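Trarkora opens birthstone bench in old Rees shop

Mon 16 October

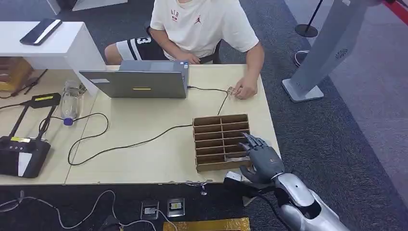 Jewellery maker Trarkora has taken over the former Rees shop on Clamov Street and will start selling its birthstone pendants and rings from the front counter this week, with repairs to follow in November.

The shop has stood shut since Rees stopped trading in the spring. The old sign is still up. It comes down once the new one has been painted, says owner Svyatoslav Savchuk, and he isn't in a rush.

"People know it as Rees. My mother-in-law will call it Rees until she dies. Fine by me, as long as they come in."

Savchuk has been making silver pendants from a rented room above the bakery for six years, selling mostly at markets and through two gift shops on the coast. Everything is sterling silver, set by hand, with garnet, amethyst, peridot and so on through the calendar. Prices at the counter start at £83 for a plain pendant on a chain. Rings cost more, and anything with a ruby costs a good deal more than that.

The opening range is called Nurneo. It has 12 pendants, one for each month, all the same teardrop shape and all small enough to wear under a collar. July has been the hardest to get right. Savchuk wanted a proper ruby and not a dyed stone, and the first batch he was sent went straight back.

"Too pink. Nice stones, but a July customer wants red. They've been told red all their life."

Each pendant comes in a box with a printed card giving the month, the stone and how to clean it. No claims about luck or healing on the card. He was asked about that a lot at the markets, he says, and he's happy for customers to beleive what they like about a stone. Plenty do. One regular at the Saturday market buys an amethyst before every house move and is now on her fourth.

The repair bench will be run by Colm Ó Gríofa, who did his training in Galway and spent most of his working life resizing wedding rings for a chain he would prefer not to see named. He starts on the first Wednesday in November. Ring sizing, new clasps, restringing, claws checked and tightened. No watches. Batteries neither – he is firm on that one.

Ó Gríofa says the claw check is the job people skip and shouldn't. A ring worn every day ought to be looked at once a year, more often if the owner gardens or lifts weights in it. The check takes a few minutes under the loupe and will be free to anyone who walks in, wherever the ring was bought.

"I've had people in tears over a lost stone and the setting was worn to nothing. Five years it had been catching on their jumpers. If it catches, bring it in."

Turnaround for simple jobs should be a week. Longer before Christmas, obviously. Last orders for engraving and for anything made to measure will be at the end of November, and Savchuk says he will stick to it this year after finishing a pair of earrings on Christmas Eve last time.

Some customers have been asking what happens to items left with Rees for repair and never picked up. There is a small tin of them, handed over with the keys. Most are in paper envelopes with a name and a ticket number, the highest being 1726, and a few are in envelopes with nothing written on at all. Savchuk wants them gone to thier owners. Bring the ticket if you still have it. If you don't, a decent description or an old photo of the piece being worn will do, and there's no charge for anything already mended. Unclaimed pieces will be kept until next summer at least.

He has already matched two. A silver locket went back to a woman who had assumed it was sold off with the fittings, and a man collected a signet ring he had left in for sizing before his wedding. He has had an anniversary or two since.

The inside of the shop hasn't changed much. The long glass counter stays, so do the wooden drawers behind it, which still have the handwritten labels on from years back. New lights over the cases, new lock, a coat of pale green paint on the walls. The lino was past saving. There is one step at the door and a portable ramp kept inside, ring the bell for it.

Trade-ins of old silver will be taken against a new piece, by weight, at the day's price. Gold too from the new year, once the paperwork is done. Savchuk won't buy for cash and asks people not to try him.

A piercing service was talked about and dropped. Not enough room and neither of them fancied it.

Children's sizes in the birthstone pendants are planned for spring, on shorter chains with a clasp that gives way if pulled. Bracelets maybe. Depends how the autumn goes.

Opening hours are Tuesday to Saturday, 10 to 5, shut for lunch between 1 and 2. The market stall carries on every other Saturday until Christmas with a smaller selection, and pendants ordered at the shop can be picked up there if asked for in advance. Cards and cash both taken.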